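The Small Rings
How one workshop in Irurwood keeps its hand grippers in order

By a contributing writer

The day at the Craddock building starts at the repair bench and ends there also. Before any table is switched on and before anyone touches a piece of plastic bag, the grippers come out of their drawer and are put in a row on a gray mat. Each one has a number painted inside the handle. Each one has also a card, written by hand, and the card is older than some of the parts.

The company is called Lisar. It rents the second floor, above a printer of wedding invitations, and its work is to teach packing machines how to handle soft things. Bags, film, wrapping, thin sleeves. A cardboard box is easy for a machine, because the box has the same shape in the morning and in the evening. A plastic bag has a new shape every time it is put down. So the people at Lisar hold the grippers in their own hands, do the task again and again, and the movements are recorded by a camera on the tool. Later the recordings go to train the arm that will do the job in a factory.

Much has been written about the later part. I came to Irurwood for the earlier one, and mostly for the tool itself, which must survive being squeezed all day by people with different hands.

A tool that is mostly joints

The hand gripper is a simple thing when you see it in pieces. There is a handle with a trigger. There are linkage arms, black and a little rough to the touch, and there are the fingers. Where one arm turns against another sits a bushing, a short brass tube pressed into the plastic. The pin goes through the bushing, and the plastic never rubs on the pin directly.

The first version that Lisar built had no bushings. The technician who looks after the tools showed me one of the old arms, which she keeps in a jar. The hole was no longer round. It had become an egg, and with such a hole the finger can move sideways even when the trigger is held still. For a person this is nothing. The hand feels it and corrects. But the recording believes that the finger is where the trigger says it is, and when the finger is somewhere else, the recording is wrong in a way that is hard to find afterwards.

She did find it, but only after some weeks of work had to be thrown out. The brass came after that. She presses each bushing in with a small arbor press that she bought second hand, and she does it slowly, with a drop of thin oil on the outside. If it goes in crooked she does not try to save it. The arm goes to the bin and she prints another.

"People want to fix a crooked one with pliers," she told me. "Then I have a crooked one with plier marks."

The morning check

The check is always done in the same order. First she holds the gripper by the handle and shakes it, not hard, close to her ear. A loose screw makes a dry sound, and a worn pin makes a softer one. She says that new employees laugh at this until they hear the difference.

Then she closes the fingers on a strip of feeler gauge and pulls. The strip should come out with some resistance, equal on the left and the right. If one side gives up early, the pad is worn or the arm on that side is bent. After this she opens and closes the trigger 11 times while she watches the number on a laptop. The number should return each time to the same place when the hand is open. Why 11, I asked. She answered that ten was the rule, and that she never trusts the first one.

The screws come last. There are 18 on each gripper, all of them small and dark, and she goes around with a driver that clicks at a fixed torque. Most mornings nothing moves. She writes a short line on the card anyway, with the time and her initials.

It takes five minutes for a good gripper. For a bad one it can take the whole morning, and then the operators must share, which they do not like. The grippers are supposed to be identical, but everybody has a favorite number. The reason is probably the trigger spring. The springs come in a bag from a supplier called Ploltar, and inside one bag there are always a few that are stiffer than the rest. I tried two grippers, one after the other, and I could feel it myself. The stiff one was tiring after a short time, in the muscle below the thumb.

What plastic film does to a machine

I had expected that the enemy of such a tool would be dust, or that somebody would drop it. Both things happen. But the technician spends more time on static electricity than on anything else. Thin film that is pulled and folded all day collects a charge, and the charge pulls small fibers and hair out of the air. They settle in the joints. Once a week she takes the linkages apart and cleans each pin with alcohol and a cotton stick, and the cotton comes back gray.

There is also the question of grease. In the beginning she used a good bearing grease, the type she knew from her previous work with sewing machines. It ran well for some days, and then it left marks on the bags. A recording with a shiny mark in the middle of the bag is not useless, but when many recordings have the same mark, the machine may learn that a bag is a thing with a mark. So the joints run dry now. Brass on a polished pin can do this for a long time if the load is small, and here the load is only a human hand and a bag that weighs almost nothing.

The pads are another matter. A pad that is too smooth lets the film slide. A pad that is too sticky does not let it go, and the bag follows the finger up like a piece of tape. She makes the pads herself from silicone in small molds, and on a shelf behind her bench there is a row of failed mixtures with the dates written on masking tape. The one in use now has a slightly matte surface. She gets it by dusting the mold with talc, a trick that she says she took from a baker.
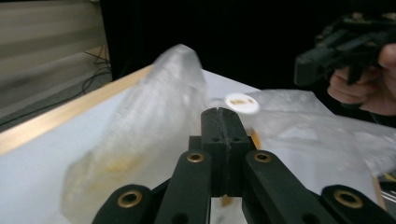 The pads also do not wear evenly. Most operators are right-handed and they come toward the bag a little from one side, so one edge of the pad goes first. For a long time the pads were changed when somebody complained. Now there is a rule. After 956 grasps, which the software counts, the gripper comes back to the bench whether it feels good or not. The figure looks very scientific, but its story is modest. On one gripper the film began to slip at this count, and they wrote it down as the limit for all of them. Nobody has found a reason to change it.

Setting the camera again

A change of pads is quick. The slow part is what follows, because a new pad is thicker than the old one and the relation between finger and camera is not the same as before. The technician puts the gripper in a wooden cradle on a white table and closes the fingers on a steel pin. The camera should see the pin always in the same spot. If it does not, she loosens the camera mount by a quarter turn and moves it with her fingernail. There is a proper tool for this. She owns it, and she has lent it to someone.

When the picture is right she asks an operator to do a few slow movements with a bag, and she watches the screen and not the hands. She looks for a finger that arrives late. If the two sides close at the same moment on the film, the gripper is released. If not, it goes back into the cradle. I saw one gripper make this trip three times before lunch - the fault was in the end a cable that was tied too short, so that it pulled on the mount each time the wrist turned to the left.

Cables, I learned, get their own line on the card. They must be long enough to follow the arm and short enough that they do not catch on the edge of the table. The operators have learned to throw the loose part over the shoulder before they begin, like a scarf.

The factory arm

At the far end of the floor, behind a yellow rail, stands the arm for which all of this is done. It carries the same fingers, the same linkages and the same brass. This was a decision from the first year and it was not the cheap one. A factory gripper could be made from aluminum and would last longer. But the recordings were made with printed parts that bend a little under pressure, and a stiffer hand would close on the film in another manner.

So the arm gets the same morning as the others. The technician cannot shake it next to her ear, and she puts instead a long screwdriver against the wrist, with the handle to the bone behind the ear, as old car mechanics do. Then come the feeler gauge, the trigger test by motor, and the 18 screws.

Its card is the thickest one in the drawer. The last line, on the afternoon when I left, was about the left outer link, which had a little play in it. She had already printed the new arm and it was cooling on the windowsill. The brass for it was in her shirt pocket.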